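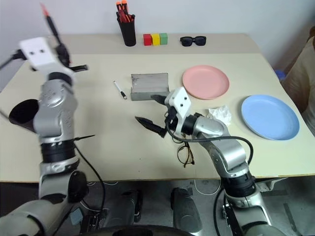

2019-09-19

Quick one tonight, I have maybe half an hour before I fall over. Teleop week on the desk tidying task. Been promising notes on this since February and people keep asking, so, notes.

The task for anyone new: things on a table, they need to go where they belong. Markers in the holder, glasses in the metal tray, tissue gets thrown out, plates left alone. Sounds like nothing. A kid does it in under a minute. Me driving two arms by remote, first try, took long enough that my coffee went cold and I gave up on the eyeglasses completely.

We're up to 600 demos as of this afternoon. 78 of those I want to throw away. Wahyudi Sumampouw says keep them, the bad ones teach recovery. I say they teach the arm to dither over a pair of glasses like I do. We have had this argument every day at lunch and I'm not winning.

Ok so. What I've learned driving.

Eyeglasses are the worst object. Thin frames, folded, flat on the table. Come down too far and the fingertips press into the tabletop and the whole wrist goes stiff in your hands. Not far enough and you close on air. What works for me is going for the temples near the hinge, fingers tilted a bit, slow. Sunglasses are way easier, chunkier, I get those nearly every time.

Tissue is weirdly nice. It's crumpled, so anywhere you grab is fine. I use it as a warmup. If I can't get the tissue first try I know I'm too tired to record and I should go home.

Markers. Lying flat, easy enough. Getting one INTO the holder when the holder is already stuffed full is another story, you have to find the gap, and from the head camera you can't see down into it at all. I've been tapping the tip around the rim until it drops. Ugly. Then you watch the policy play back and it taps around the rim too. Exactly my little nervous tap! Funny for a day, then less funny.

The tray is for the small stuff and I keep forgetting it's metal and it slides. Steady it with the left, drop with the right. Took me 20 demos to start doing that without thinking, and now those first 20 look like a different person did them. Wahyudi says that's the real problem with our data, not the glasses. The driver keeps getting better so the robot is averaging me-in-week-one with me-now. He's probably right about that one.

What I do with the idle arm matters more than I thought. I used to just let it hang wherever. Then the policy picked up on it and the left arm would drift in over the table while the right one was working, no reason, just becuase mine did. Now I park it up and out of the way and leave it. Boring fix, big difference.

Also hand-guiding. A couple of people asked why I don't just grab the arms and move them through it. I did, for the first batch. You get a better feel for the weight, and it's so much faster to learn. But my own hands were in all the camera views, and two arms at once with one person is a wrestling match — I ended up with a sore shoulder and a lot of video of my elbow. So remote for anything with both arms. I still hand-guide when I want to check a pose is reachable.

Software stuff, short. Still recording with Triduslow. It dropped the wrist stream twice this week and didn't say so, so check your files before you reset the table, not after. Labeling in Visser, which is fine, it's labeling. Moved the pedal to the left foot and my right hip thanks me.

Target is 1,193 demos before we retrain. Don't ask where that number comes from, it's what fit the schedule when somebody divided it out and now it's on the whiteboard and it's law. At my current pace thats a couple more weeks, if the gripper pads hold.

Next post I want to do the scene resets. How far to move things between takes, when to swap the plates around, whether it's cheating to put the glasses where you like them (I do, a little). Have some plots half done for it.

Comments are on again btw, the spam thing is fixed I think. If you've got a trick for thin glasses frames please, please send it.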